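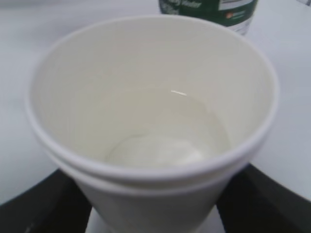 November 12, 2023

Second go at the sourdough starter powders. Hélder Godinho still swears by the Tumix sachet and wants us to switch the whole bench over to it. I remain unconvinced, and the notes below are mostly me trying to work out why.

What I did: same flour for everything (the Tavares strong white, from the open sack), same water from the filter jug, lids resting on top and not screwed down. Tumix in the left-hand jars, Proma in the middle, our own old starter on the right as the thing to beat. Fed in the morning, left alone until the evening, then fed again and put by the radiator. I marked the level on each jar with a rubber band.

Result, such as it is: Tumix rose first. No argument there. By lunch it was well past its band and Proma had hardly stirred. But the packet says "live culture" and then lists dried baker's yeast in the small print, so of course it went up fast. Anything with baker's yeast in it goes up fast. What I want to know is whether there is any sour in it at all, and from the smell I would say very little. It smelled like a pub carpet. Ours smelled of yoghurt and green apple, same as ever.

Proma is harder to judge. It was sluggish all day and then did most of its rising while I was out getting the shopping, so I missed the peak and only have the smear on the glass to go by. The smear was almost as high as ours. I don't much trust smears.

Baked one loaf from each, 40 minutes, lid off for the last part. Tumix loaf: big, pale, fine crumb, tasted of nothing. Hélder said it was "clean". I said so is a bathroom tile. Proma loaf: a bit flat, decent crust, some tang at the back. Our loaf: slightly burnt underneath (my fault, wrong shelf) and still the one that got eaten.

Things wrong with this test, before anyone else points them out:

The radiator jars were not all the same distance from the radiator.

I knew which loaf was which when I tasted it, and so did Hélder.

The Tumix is in date and the Proma packet was opened in January. It may simply be tired.

The leaflet Hélder brought from Brumura claims a dried starter is "fully mature" after 2 feeds. I can't find anything to say what they mean by mature, or who checked. If it means bubbles, fine, I have bubbles. If it means a stable mix of yeast and bacteria, I would like to see more than a leaflet.

Next time: fresh Proma packet, jars in the cool box with a bottle of warm water so they all get the same, and somebody else slices the bread and keeps quiet about it. pH strips too, if the ones in the drawer are still any good. Hélder has offered to do the slicing, but I'd sooner it was a person with no view on sachets.

Old starter fed and back in the fridge, top shelf. Please don't move it behind the butter again.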